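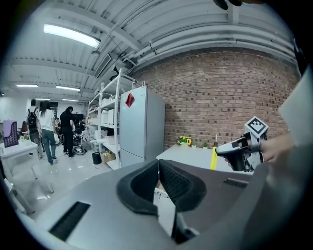
Two of the hand-held grippers used to record demonstrations, in Fositbridge's brick-walled workroom.

FOSITBRIDGE OPENS ITS SURKON TEACHING KIT TO OUTSIDE LABS

Cârstea, November. Fositbridge will begin lending out Surkon, its hand-held gripper kit for teaching robots everyday chores. A person picks up a gripper, does the job, and a robot is later trained on the recording. Previous experience with robots is optional. Previous experience with dishes helps.

The company has collected 3,000 demonstrations with the kit so far, of which 2,559 were judged fit for training. The remainder include a long run of sock folding that reviewers described as "personal in style."

"People assume the hard part is the robot," said Chrysoula Dimitriou, who leads data collection at Fositbridge. "Try explaining to a grown adult that they've been closing a drawer too creatively."

Each loan lasts 18 days and comes with Isus, the company's software for sorting and trimming recordings. Users of its older remote-control station can keep using it, and several insist on doing so.

Labs may apply through the Fositbridge website. The manual runs to 61 pages. Dimitriou recommends the first four.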